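4.2 Rejected nominations and appeals

In the Nornberg district, 93 nomination papers were lodged for the council election and 31 were rejected at scrutiny. Most of the rejected papers carried an incomplete affidavit or too few proposers. Candidates in Meesuk brought 13 appeals, of which 2 were allowed before the close of withdrawals in June. Returning officers in Skillunero gave written reasons in every case, as the electoral rules require. Independent candidates were more likely than party candidates to be refused on a point of form.
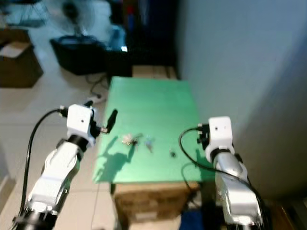
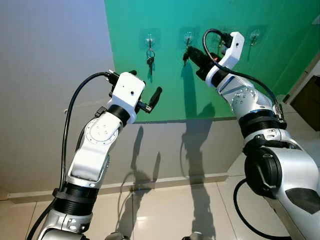
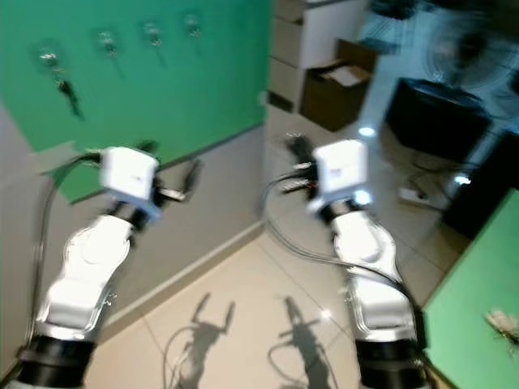
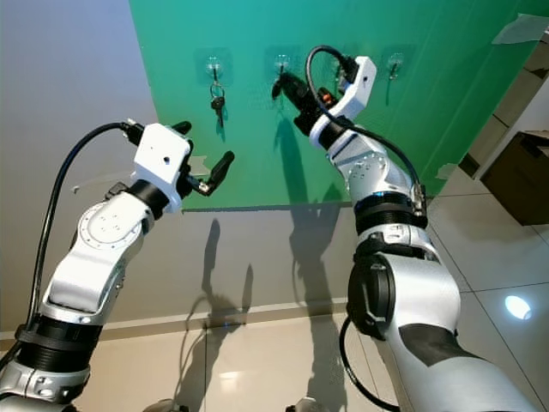
Figure 4. Two robot arms, at four moments in one place.

4.3 Limits of the data

The Elico register does not record papers withdrawn before scrutiny.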